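I put Flolach together after a July of swatting mozzies on the back deck. It's 956 trap counts from 16 backyards, one row per trap per night, and I typed in every one of them myself (my wrists are still cross with me!).
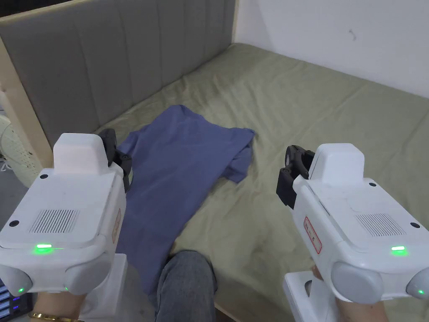 ## Columns

- `yard`: a number, no addresses
- `species`: Hatice Keskin did the IDs
- `count`: adults only, I skipped larvae

Blank `count` means the trap fell over. Please don't read it as zero!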